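在家给机械臂录示范：我攒下来的一堆小窍门

12月更新 | 文：老尹

去年我写过一篇怎么在厨房角落搭一张录制桌，后台留言问得最多的都是后面的事：桌子有了，臂也有了，坐下来到底怎么录？录出来的东西怎么才算好用？这篇就专门讲录。全是我自己一条一条录出来的经验，有些很碎，碎到像洗碗布要拧几下那种程度，可是真管用！

先交代一下我在录什么。我的任务是"货架补货"：桌上一个阶梯展示架，旁边有托盘、有篮子，我用主手带着从手，把零食从一个地方拿到另一个地方，每次从头到尾算一条。模型学的就是这些动作。我用的录制软件叫Foltomano，夹爪的指尖垫是Flisex的软胶片，换别的牌子也一样能录，下面说的基本都通用。

一、先把桌面收拾得"像个样子"，再开始乱

刚开始我特别爱干净，每件东西都摆得方方正正，间距差不多，标签朝前。录了92条，自己看着赏心悦目。结果模型一遇到歪着的盒子就犯傻，夹爪悬在半空，像在思考人生。

后来我改成这样：每录完一条，闭着眼睛把桌上的东西拨一拨。盒子转个角度，篮子挪半个手掌，托盘往旁边推一推，推到镜头边上也没关系。腕部相机本来就老是只能看到半个东西，你在家里不让它见，它以后照样得见。

不过乱也有个底线：任务要用到的那件东西，必须是人能伸手够到、夹爪也能伸手够到的。我有一次把要拿的小盒子塞到架子最里面，两边都是隔板，自己录了七遍都没夹起来，白白生了一晚上气。

二、零食是最好的教具

真的，别急着买什么标准物件套装。超市转一圈，形状、硬度、反光全有了：

巧克力棒：细长，两头是压出来的封边，夹中间最稳。夹封边会打转。
小方盒：轻，一碰就跑。接近的时候要慢，合爪的时候要干脆。
小圆杯：盖子朝上放着时，从侧面夹比从上面夹好，手指别压在盖沿上。
锡箔袋：反光厉害，皱褶每次都不一样，模型最不爱它，所以更要多录。
大饼干盒：别拿来夹，拿来挡！它占地方，逼着你绕路，绕路的轨迹特别值钱。
罐装饮料：横着放会滚，找个带边的小托盘兜住，省得满地追。

买的时候顺手挑颜色差得远一点的。我第一批全是红包装，过年促销嘛，模型后来见红就扑，连我的抹布都想抓。第二批加了黑的、绿的、银的，这毛病才慢慢好了。

三、透明的架子，难归难，值得留着

好多人劝我换成木头架子，说亚克力太透，相机分不清边在哪儿。我试过换，也试过在边上贴纸胶带。贴胶带确实容易，模型学得飞快，但是把胶带一撕，它就又撞上去了，因为它认的是胶带。

所以我的建议是，透明架子就老老实实让它透明。灯从侧面打过来，隔板的边会亮起一条细细的线，这条线就是最好的提示。灯别放正上方，正上方容易糊成一片。我厨房里那盏Taşdemir的夹子灯，夹在橱柜门上，往下压一点角度，效果比我买的两块补光板都好，太惊喜了。
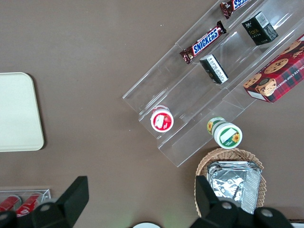
腕部视角：阶梯架上的零食、右下角藤编篮里的银色锡箔包，夹爪张着。

四、张爪的姿势要统一

这一条是我最想喊出来的！起手的时候，夹爪张多大，停在哪儿，请尽量每条都一样。东西可以乱，起点别乱。我以前起手全凭心情，有时半张有时全张，训练出来的模型在开头那几秒一直开开合合，像螃蟹。

现在我的做法是：主手扳到底，两根手指张到最大，停一拍，再按录制键。收尾也一样，放下东西，张开，往上抬一点，停一拍，再按停止。这两个"一拍"特别重要，剪的时候好剪，模型也知道什么叫做完了。

五、失败的条目，分两种

第一种是彻底搞砸，东西掉地上了，或者我打了个喷嚏。这种直接删，别心疼。

第二种是差一点：夹歪了，松开，重新对准，又夹起来了。这种请一定留下！我早期把它们全删了，只留漂亮的，结果模型只会一次成功，没夹到就不知道该怎么办，空着爪子一本正经地去放。后来我专门补录了35条"夹歪了再来"的，它才学会回头看一眼。那天晚上我高兴得把教具吃掉了两个（第二天又补货了）。

留的时候记得打个标签。我在Foltomano里给这类条目统一写"重试"两个字，以后想挑出来或者想调比例都方便。

六、手上的节奏

新手录示范最常见的毛病是太快。人一熟练就想炫技，唰地过去唰地回来，画面全是糊的。可是太慢也不好，慢得像在拆炸弹，模型就学会了在半路发呆。

我找到的办法有点土：放一首不快不慢的歌，跟着拍子走。伸过去四拍，合爪一拍，抬起来两拍，送过去四拍。录到后来手自己就有数了，歌也可以关掉。要是家里有人在看电视，戴耳机就行。

还有，别在路上换主意。你心里想好了要拿黑盒子，伸到一半又觉得巧克力棒更近，手一拐弯，这条就作废了。模型没法知道你脑子里那点小九九，它只看到一只手莫名其妙地拐了个弯。开录前小声说一句"拿黑盒子，放托盘"，说出口就不容易变卦。这句话顺便还能当任务描述，我都是录完马上打进去，隔天再补准忘。

七、桌面和背景

我的桌面是棕色的，不花，挺省心。浅色托盘放上去一眼就能看清，要放东西的地方最好都有这种反差。红格子的盒子、编花边的篮子这些纹路多的东西可以留在旁边，让模型见见世面，但别把整张桌子都铺成花桌布，我试过，先从素的开始会顺很多，等成功率上来了再换花的。

锡箔和亮面包装会把灯反到镜头里。遇到一大块白，把包装转一下，或者捏皱一点，让反光碎开。越平越刺眼，这个跟拍美食照片是一个道理。

八、一次录多久

我的上限是一口气20条。再往后手会酸，注意力也散，录出来的东西自己都不想看第二遍。录完一组，站起来喝水，回放抽看三条：开头停住没有，目标拿对没有，收尾张开没有。抽到一条不对，就把这一组全看一遍。

到现在我一共攒了388条能用的，分了好多个晚上。听起来不多，但因为摆法一直在换，比我早先那批整整齐齐的强太多了。每次看它自己把小杯子从架子前沿端下来，稳稳地搁进托盘，我都忍不住在厨房里鼓掌！

九、零零碎碎

指尖软胶片脏了就沾水擦，别用酒精，我的那片擦完发硬。
镜头每晚录之前拿眼镜布抹一下，厨房油烟比你想的厉害。
手指上的螺丝隔几天摸一遍，松了会有很小的晃，画面里看不出来，夹小东西时就露馅。
线用Viteck的魔术贴扎带捆，留够一个弯，臂转到最边上也不会扯。
巧克力棒夏天别久放，软了以后夹一次一个坑，包装的形状就变了。
硬盘文件夹按"任务加摆法"来分，别按心情分。我有一个文件夹叫"最终版新新"，现在都不敢打开。

下回想写写两只手一起录的事，我刚开始练，左手笨得很，等有点心得再来报告。

读者留言

小满的灶台：跟着歌录那条太好用了！我放的是广场舞的曲子，我妈在旁边跟着跳，录得又快又匀。

Akihiko Kobori：谢谢分享。我也在家里录，想请教一下，同一个摆法您会录几条再换？我现在是五条一换，感觉有点浪费时间。

老尹 回复 Akihiko Kobori：我基本一条一换，拨一下也就几秒钟。要是大件不想动，至少把要拿的那件转个方向。

阿芹爱收纳：透明架子我还是贴了胶带……看完默默去撕了。撕完残胶怎么弄？

老尹 回复 阿芹爱收纳：吹风机吹热了拿旧卡片慢慢推，别用钢丝球，会花！

半斤八两：锡箔袋那个我不太同意，我录了很多还是夹不好，最后换了软一点的指尖垫才有起色。可能两样都得有。

相关文章

厨房角落也能搭录制桌：尺寸、灯光和插座
夹爪指尖垫清洗与更换
旧橱柜灯改侧光，三步搞定
给示范条目起名字的几种办法
藤编篮子怎么除尘不掉渣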